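Do letter trays teach anybody anything?

I have a drawer full of things that were supposed to make somebody's kid literate. Magnets, foam letters for the bath, a talking bear we retired early. So when my sister-in-law went on (and on) about wooden spelling trays, I had my doubts. She bought hers at Sullon, the toy place out past Zutotgate, and paid 37 dollars for it. For a tray and some blocks. I asked if it came with a teacher.

The pitch is simple enough. You get a narrow wooden tray and a bunch of little square letters, and the child fills it up from left to right. Doing this is meant to fix the order of letters in the head in a way that a flash card can't. Maybe. The Rosser catalog says "a lifetime of confident reading," which is a lot to ask of a piece of wood.

My first complaint is the colors. If you're going to make some blocks red and some blue, I want it to mean something. Vowels one color, consonants the other, fine, that's an old trick and I can see the use of it. But look at the o's in the fuller tray.

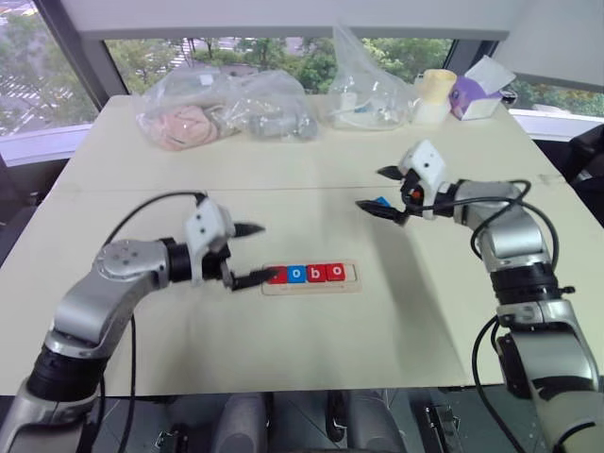
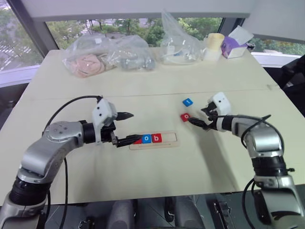 A blue o and a red o, with a red b between them. So much for vowels being blue. A four-year-old who has worked out that blue means "sing it" is going to feel cheated, and I'd be on her side.

Myung-ja Ha wrote to me after I grumbled about this in August, and she thinks I have it backwards. She says the kids she has watched never once asked what the colors were for, they looked at the shape of the letter and got on with it, and a color code would only give them something to lean on that no book is ever going to print. Fair point. I'm not sure I buy all of it, but I've stopped muttering about the paint.

My second complaint I'm keeping. Lowercase b is a d, a p or a q depending on how you pick it up, and on a square block there's nothing to stop you putting it in upside down. A notch on the bottom edge would do it. I wrote to Lostex, who make a set with 200 blocks in it (200! where do they all go?), and asked if theirs had one. No answer yet.

What I will say for the tray is that it's a place to put the letters. Our magnets lived under the fridge. With a slot waiting, at least a kid can see where the next one goes, and so can the adult looking for it on a Tuesday night.

Would I pay 37 dollars? No. I'd take a used one for 13, if the b's were all there.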